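November, notebook, low-cost particle sensors, evening

Back from the roof a little after six and my fingers are only now warm enough to type. The Lilura unit has been sitting next to the reference monitor at the Hoarau Street station, and I wanted to get this down while I still remember which cable was which (Biljana, if you're reading this, the short one is yours and I owe you a new clip).

The morning haze was thick enough to smell, wood smoke mostly, and the reference hit 90 for PM2.5 just before the school traffic started. Lilura went up to 342 over the same stretch! I'm fairly sure that's the humidity again, with the fog sitting in the valley and every little droplet getting counted as dust. Tihomir thinks the inlet heater is set too low, and he may well be right, he usually is about heaters.

Flow check was fine at 1000 and a bit sluggish at 2000, so I cleaned the inlet screen and put it back. 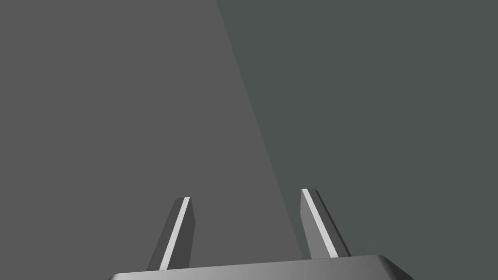
Render: Tihomir Shehu / Clekmont workshop

Still to do: pull the humidity log from the Transka logger and line it up with the morning peak, then try the correction Biljana used last winter. I'd love to leave both units out through the next inversion before we touch the heater, but we can talk it over at coffee. Spare filters are in the blue drawer.

We use cookies to improve your experience. Accept | Manage settings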